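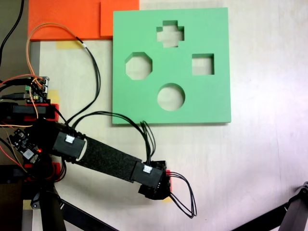 The quote that landed on Marlene Fröhlich's desk was four pages long, and the number she cared about was on the third. Jesura, the kitting contractor where she runs operations, wanted to know what it would cost to get a small robot arm sorting molded parts into trays. The arm itself was priced at $3,118. Her boss saw that figure, said it was less than the company spent on pallets, and told her to order two.

She ordered one. She's glad she did.

I've sat through enough of these conversations to distrust any budget that starts with the hardware. Cheap arms have gotten very cheap. You can bolt servos and 3D-printed brackets together on a tabletop, give the gripper a board with a few cutouts in it (a cross, an octagon, a square, a circle) and have a respectable practice task by lunch. Vendors love that kind of setup. It fits on a trade show table, and everyone who walks by understands it.

What does it tell a buyer? Less than you'd hope. A shape board stays where you put it. Parts at Jesura come down a chute, sometimes two stuck together, sometimes with a bit of flash hanging off one side.

"I asked Diekmann how often the arm would need a person to step in," Fröhlich told me. "They sent me a video."

Diekmann is the integrator, and its sales engineer, Vivek Maurya, doesn't dodge the point when I put it to him. He says a video is what customers ask for. He also says most of them never send sample parts, even when he offers to run a trial for free. I believe him on the second part. I'd still like to see a vendor volunteer its failure rate on the first call.

**The lines under the line**

Fröhlich let me look at her spreadsheet. Below the arm there was a row for replacement servos, then one for a proper enclosure, then $1,161 for cabling and strain relief. That last one raised eyebrows upstairs. It shouldn't have. Look at any low-cost arm on a bench and you'll see wire looping over the links and hanging off the gripper, and on a bench that's fine. Put it on a shift schedule and those loops are going to catch on something.

Then came labor. Remedios Enriquez, the technician who got handed the project, logged her time for the first 7 weeks. Very little of it went to programming. She spent it re-taping position marks, chasing a loose connector, and recalibrating after somebody leaned on the table. None of those hours appeared in the quote, and they cost more than the arm did.

Software is murkier. Jesura pays for a monitoring package called Wavavov, billed by the seat, and the original plan covered one seat. They now have nine. I asked what the other eight people do with it. Fröhlich laughed and said she'd get back to me.

**When it does pay**

Reinhold Kleinschmidt buys equipment for Detgate, a smaller shop, and he's happier with his arm than I expected. His parts arrive in a fixture, all facing the same way. He set aside money for a spare gripper before he bought the first one — and he wrote down, in advance, the result that would make him send the whole thing back.

I'm less sure his case travels. If your parts already show up in neat rows, you've paid for that neatness somewhere, and it ought to be in the same budget.

Fröhlich's review is set for September. The second arm is still on the spreadsheet, grayed out, with a question mark where the price used to be.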